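Setting up a two-arm bench for pouring and carrying liquids

Every guide I read before this one promised a working pour in a weekend. I don't believe those guides any more. Zachary Robichaud and I share a bench at Wernach, and the arms were the easy part.

Bolt both bases to the near corners of the table before you touch any software. Run each arm through its full reach by hand, power off, and mark where the two overlap. Then decide which one stays out of the way. The Gerkley setup notes say the software will keep them apart. Maybe it will - I still park one.

Tie the cables loosely at every joint. Too tight and the elbow drags, too loose and they sweep glassware onto the floor. 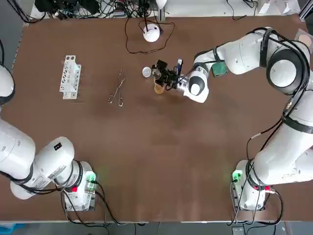

Parking comes down to one saved pose per arm, and you should load it at the start of every run. We keep the left arm folded back toward its own edge while the right one reaches across the far half with the beaker. Keep the tube rack and the tongs on the parked side, and check the long reach with an empty beaker first. Colored liquid is worth using later, as you can judge the level from a few steps back.

Now the grip. Start at the lowest force setting and go up one step at a time, lifting 10 times at each step. Zachary wanted to stop at the first setting that held. I wanted 20 clean lifts in a row, and I still think that's a low bar for glass.

Save the pose file after every change. Ours is on version 265, and a fair number of those undo the one before.

As for the auto-calibration in Worum, try it if you like. I ran it twice, got two different answers, and went back to a ruler and masking tape. Snežana Omerović swears by it on her own bench, but she only moves foam blocks.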